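Tetix Bench Incubator – Set-up Guide
Section 3: Installing the incubator and preparing it for first use

Read this section through before you unpack anything. It covers the standard Tetix cabinet with the Clulo controller fitted to the door. If your cabinet has the controller on a separate bracket, use the sheet supplied with the bracket for steps 4 and 5, then come back to step 6.

Cultures must not go into the cabinet until the overnight run in 3.4 has been completed and signed off.

3.1 Choosing a position

1. Pick a level bench that can carry the weight of the cabinet when fully loaded. The weight is printed on the rating plate, next to the serial number.

2. Keep the cabinet away from direct sunlight, radiators, and the outlet of any air conditioning unit. A draught across the door will make the temperature reading wander.

3. Leave a gap behind the cabinet wide enough to reach the mains switch and the gas inlet with one hand. Do not push it back against the wall afterwards.

Note: A centrifuge on the same bench will shake the shelves. Cells that need to settle and attach may grow in rings or patches. Put the centrifuge somewhere else if you can.

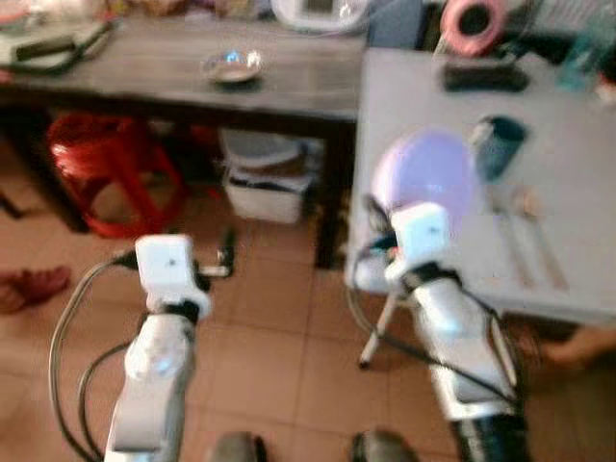

3.2 Connecting power and gas

4. Check that the mains switch is off. Plug the power lead into the cabinet first and then into the wall socket. Do not use an extension lead.

5. Push the gas tubing over the inlet marked CO2 until it reaches the second ridge, and tighten the clip. Fit the in-line filter with its arrow pointing towards the cabinet.

6. Open the cylinder valve slowly and set the regulator to the pressure given on the rating plate. Brush leak detection fluid over each joint and watch for bubbles. If bubbles appear, close the valve, refit the joint and test again.

Caution: Carbon dioxide can build up in a small room without anyone noticing. The room must have working ventilation, and a gas alarm should be fitted where your site rules ask for one. Cylinders must be chained or strapped upright at all times.

3.3 Cleaning and fitting the inside

7. Take out the shelves, the shelf supports and the water tray. Peel off the protective film from both sides of each shelf. It is easy to miss on the underside.

8. Wipe all inside surfaces with 70% ethanol on a lint-free cloth, working from the top down. Leave the door open until the surfaces are dry. Do not switch on while you can still smell ethanol.

9. Refit the supports and shelves. The cabinet takes up to 7 shelves, but air moves better with fewer.

10. Fill the water tray with sterile distilled water to the line and slide it into the bottom slot. Do not use tap water or very pure deionised water – the first leaves scale and the second can attack the steel.

3.4 First run

11. Switch on at the mains switch. The Clulo display shows a row of dashes, then the chamber temperature.

12. Press and hold SET, choose TEMP and enter your value. Press SET again to store it. Do the same for CO2.

13. Close both doors and leave the cabinet for 60 minutes. The display may go slightly above the set temperature and come back down. This is normal.

14. Place a calibrated thermometer on the middle shelf and leave the cabinet running overnight. In the morning, compare the thermometer with the display before opening the inner door.

15. If the two disagree by more than the tolerance in your own procedures, enter a correction under CAL. Wait some 3 hours and check again.

16. Write the readings in the log at the back of this guide, with your initials.

If the door alarm sounds with both doors shut, check that the inner gasket is seated all the way round, including the lower hinge corner.

Section revised September by Akua Aidoo. Checked by Babita Bajpai. Replacement filters and gaskets can be ordered through Alhassan using the part numbers in Section 7.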